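About Flarkby

Flarkby is a family-run print and model shop in the old dairy building on Carrasco Road. Jolien Van der Linden and Wim Dijkstra opened it with one bench and a second-hand guillotine.

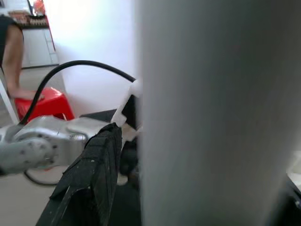

Plain and pale, close up.

Most of our work is for schools, councils and local theatres – programs, signage, display pieces and small runs of up to 400. Frans Cuypers looks after colour matching and Damir Ivanov does the quotes.

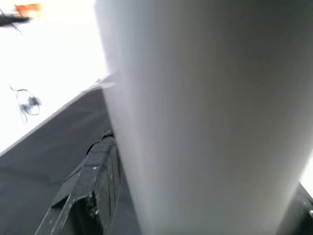
We keep 200 paper stocks on the shelf and can order others in. Samples are free to collect from the front counter, Monday included.

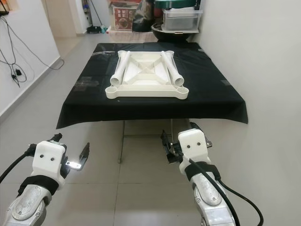

Parking is at the rear, off the laneway. For large orders, ask for Bongani Pretorius and please bring your measurements in millimetres.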